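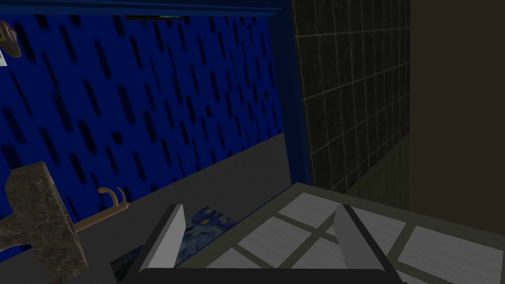
Rendered view: a picture lying flat on a gray countertop, with a deep blue wall behind.

Preparing and Hanging Unframed Prints in Shared Rooms

Grernden House Residents' Handbook, Section 4

Residents and staff of Grernden House may hang prints, posters and reproductions in the reading rooms, corridors and study bedrooms, provided that the steps in this section are followed. The section applies to flat works on paper or card. Original paintings, textiles and anything under glass wider than the door of the room are covered separately and must be referred to the House Office before any work begins.

Please read the whole section once before starting. Most damage to prints and walls reported to the Office in the past year occurred during unpacking and flattening, well before a nail or strip was used.

What you will need

A clean, dry table or counter larger than the print
Two sheets of plain white paper or acid-free tissue
Clean cotton gloves, or freshly washed and fully dried hands
A soft pencil and an eraser
A tape measure and a small spirit level
Painter's tape
Mounting board, if the print is to be backed
Hanging strips or picture hooks from the House Office

Hanging strips and hooks are issued free of charge between 9 a.m. and noon. Hardware bought elsewhere may be used only with the agreement of Banafsheh Salehi, who keeps the list of approved fixings. Double-sided foam tape is not permitted on any painted surface.

Step 1. Choose the place

Select a wall that does not receive direct sun in the afternoon. Inks fade unevenly, and blues and yellows in inexpensive reproductions often change at different speeds, so that a print may look out of balance long before it looks faded. North-facing walls are preferred where there is a choice.

Avoid the wall above a radiator, any outside wall that feels cold or damp to the touch in January, and the strip beside a door where coats and bags will rub against the paper. In the Saxena Reading Room, the wall to the left of the fireplace contains electrical wiring and may be used for hanging strips only. No nail or hook is to be placed there.

Step 2. Unroll and flatten

Prints delivered in a tube should be left in the tube, in the room where they will hang, overnight. This allows the paper to adjust to the air of the room.

Wipe the table or counter with a dry cloth and lay down one sheet of tissue. Slide the print out of the tube by turning it gently in the direction of the roll. Pulling at one corner will crease it. Lay the print face up, let it open by itself as far as it will, and cover it with the second sheet of tissue.

Place flat, clean weights at the corners. Books are suitable if their covers do not shed color. Leave the print until it lies flat without help. Thin paper may be ready the next morning; heavy art paper can take several days. Do not use an iron, a hair dryer or steam.

Step 3. Decide whether to back the print

Paper heavier than 300 gsm will usually hang well without a backing. Lighter paper tends to curl forward at the lower corners and should be fixed to mounting board.

To back a print, cut the board to the exact size of the sheet. Use photo corners or paper hinges along the top edge, and leave the lower edge free so that the paper can expand and shrink with the weather. Glue should not be used on any print that the owner may wish to keep. Spray adhesive is not allowed inside the building at any time.

Residents who have not made paper hinges before may ask for help in the craft room, where Bahman Alipour is available in the evening from 7 p.m. The craft room also lends a cutting mat and a steel ruler. Please do not cut board on the reading room tables.

Step 4. Mark the position

The center of a single picture should stand at the eye level of an average adult. Where people will mostly be seated, as in the dining room, it may be lowered by the width of a hand.

Measure the height of the print and mark its top edge on the wall with a short piece of painter's tape. Do the same for the two sides. Stand back to the far side of the room and look at the outline before going any further. It is much easier to move tape than to fill a hole.

Where several prints are to hang together, lay them out on the floor first and settle the arrangement there. Keep the same gap between all of them. A gap of two inches suits small prints, and four inches suits larger ones. If the prints differ in size, line up their centers along the corridor and their top edges above furniture.

Step 5. Fix the print to the wall

For hanging strips:

Wipe the wall with a dry cloth. Household cleaners leave a film that weakens the strip.
Press the two halves of each strip together until they click.
Attach one side to the back of the board, near the top corners, and add a further pair near the bottom if the board is wider than 14 inches.
Remove the liner, place the board against the tape marks, and press firmly on each strip for thirty seconds.
Lift the board away from the wall, press again on the wall half of each strip, and wait one hour before putting the board back.

For picture hooks:

Confirm with the Office that the wall may take a nail.
Mark the point with a soft pencil.
Place a small cross of painter's tape over the mark to keep the plaster from chipping.
Drive the pin in at the angle set by the hook, using light blows.
Hang the picture, check it with the level, and remove the tape.

Newly painted walls must be left for 7 days before strips are applied. The painting schedule is posted outside the House Office and is updated by Manouchehr Abbasi.

Step 6. Record the work

Complete a hanging card for each print placed in a shared room. The card asks for the title of the work, the name of the owner, the room, and the type of fixing used. Return it to the Office in person or through the slot in the door. Works without a card may be taken down when the room is next painted, and will be held in the Unuvley Store for one term.

A card is not needed for study bedrooms, but the rules on fixings apply there in full.

Care and removal

Dust the print with a soft, dry brush twice a year. Cloths catch on paper edges and should not be used. If brown spots or ripples appear, take the print down and allow both the paper and the wall to dry before reporting the matter to the Office.

To remove a strip, hold the board steady and pull the tab straight down, slowly, close to the wall. Pulling outward will bring the paint away with it. Holes left by hooks are to be filled by House staff only, and small repairs of this kind are made without charge if they are reported before the resident moves out.

Store prints flat between sheets of tissue in a folder. If there is no room for a folder, roll the print loosely with the image facing out, around a wide tube, and wrap it in clean paper. Rubber bands should not be placed directly on the sheet.

Questions about shared rooms should be addressed to Rianne Van Rooij at the House Office. Requests to hang larger works should be made in writing and should include the weight of the piece and a sketch of the proposed wall.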